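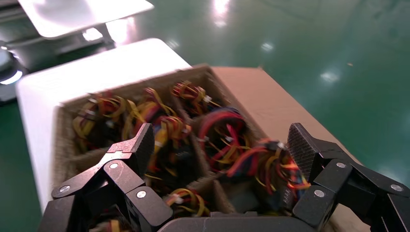 Okay, I have finally finished rewiring the pinball machine my uncle left me and I need to talk about it, so – a thread on learning electronics in your forties with zero background!

1/ When I started in December I couldn't tell a relay from a resistor. I had a soldering iron still in its packaging and a schematic the size of a bath towel. Best winter I've had in years.

2/ First thing I'd tell anyone: buy a cheap multimeter and learn the continuity beep before anything else. That one beep solved most of my problems. I went through 92 switch contacts with it, one evening after another, radio on, completely happy.

3/ Second thing: label before you unplug. I used masking tape and a pencil. Laurier Melnyk (who has fixed these games since he was a teenager) told me to take photos too, and wow, was he right. Pencil smudges.

4/ The schematic looked like a foreign language for three weeks. Then one night around the drop targets it just clicked, and I followed a single line from the fuse to the coil and back with my finger. I yelled. The dog left the room.

5/ Wire colors! Older games often use a base color with a stripe, and the pair tells you which circuit you're on. Check the chart for your own machine though, mine had two repairs in whatever color somebody had lying around.

6/ Mistakes so far: one melted lamp socket, one fuse put in with the wrong rating (caught it before power-on, phew), one flipper that fired backward – still kind of proud of that one.

7/ Power off and unplugged every single time your hands go in. Some of those coils run on serious voltage.

8/ High score to beat is my uncle's, written inside the lid in marker. I'm nowhere close. I played 30 games last night and my wrists hurt.

9/ Tamara Chornovol asked what's next. There's a jukebox in her garage that hums and does nothing else. I'm picking it up in the morning!!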